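We use cookies to make this site work better for you. Accept / Manage settings
Reading time: 3 min

Chapter 2
Where Does Everything Go? Setting Up a Shared Workshop

I have a confession to start with: I used to be awful at putting things away. My first workbench had a drawer I called "misc," and then a second drawer I called "misc 2," and by March of that year I couldn't open either one without a ruler to push the junk down (I'm not kidding, I kept a ruler on top just for that!).

Then I started teaching at Wako, a shared workshop with one big room and a lot of people passing through it, and my bad habits became everybody's problem. Kinga Orbán, who ran the place then, handed me a roll of labels on my second morning and told me to come find her when it was used up. There were 100 labels on that roll. I was back by lunch asking for another.

So this chapter is about storage, and I know how that sounds. Stick with me. You'll spend more time in a workshop looking for things than you'd ever believe, and a good layout gives you a lot of that time back. My students Beatriz and Wilmer once timed themselves hunting for a single hex key and got to 70 minutes before they gave up and borrowed one.
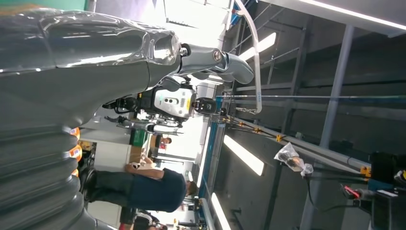 Big rooms fool you. You walk in, you look up, you see all that air and you think you'll never run out of space. But the space you work in is the part you can reach, and it fills up fast. Stuff that has no home drifts toward other stuff, and pretty soon you get what I call a cluster: a white cabinet or panel, a green box and a tan cardboard box, all stacked close together back behind where somebody is standing. I've made a hundred clusters like that myself. The question I want you to learn to ask is simple enough. If you needed whatever is in the cardboard box, how many other things would you have to touch first?

We'll call that number the reach cost, and we'll use it all through the chapter. A tool hanging on a hook has a reach cost of zero. A tool in a closed box under another closed box has a reach cost of at least 3, once you count both lids and the box on top, and believe me, people stop putting things back long before it gets that high.

Before you read on, pick a spot in your own shop or garage and sketch it from above. Pencil is fine. Mark the door, the bench and anything you have to walk around. Keep the sketch handy, we'll be drawing on it in Section 2.1.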